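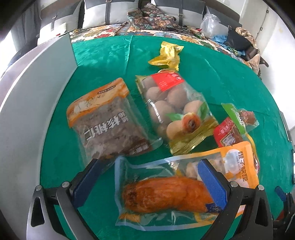
I've been packing relief boxes at my kitchen counter since October, when our group started sending clinic supplies to Mukusia, and my first few were a mess! One got held up for weeks over a single bottle of hand sanitizer (flammable, so it can't go by air, and I should have known that). So these are the habits I've settled into.

Ask the clinic before you buy anything. Ladan Amini at the other end emails me a list, and it's never what I'd guess. Last time she had all the masks she could store and wanted gauze, tape and size small gloves.

Check every date. Customs there wants at least a year left on anything sterile, so I circle the expiration date in marker and pack with that side up.

Take gloves and dressings out of the big shipping cartons but leave the inner boxes sealed. Once those are opened the clinic has to toss them.

Weigh as you go. Our carrier's limit is 60 pounds a box, and I use the bathroom scale: step on with the box, step on without, subtract. I stop a couple of pounds short.
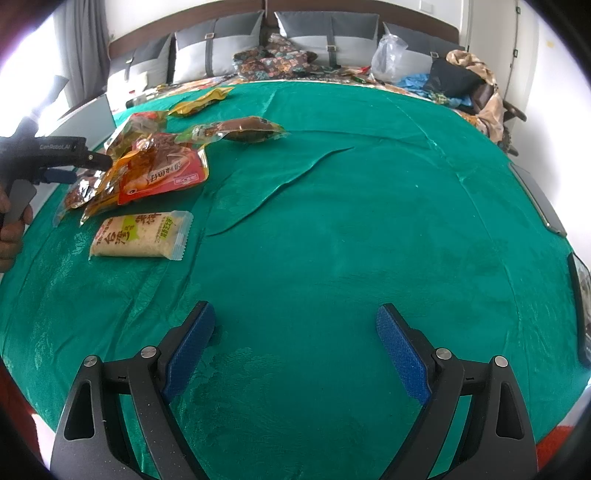

Snack packages piled on the bed.

Tape the bottom seam twice, then run a strip across each end. Cheap tape pops open in a cold cargo hold, so get the good stuff.

Put one copy of the packing list inside, on top, and another in a plastic sleeve outside. Write "nitrile exam gloves, new," never just "medical items." Vague wording is what got box 601 opened, and it came back to us with half the tape missing.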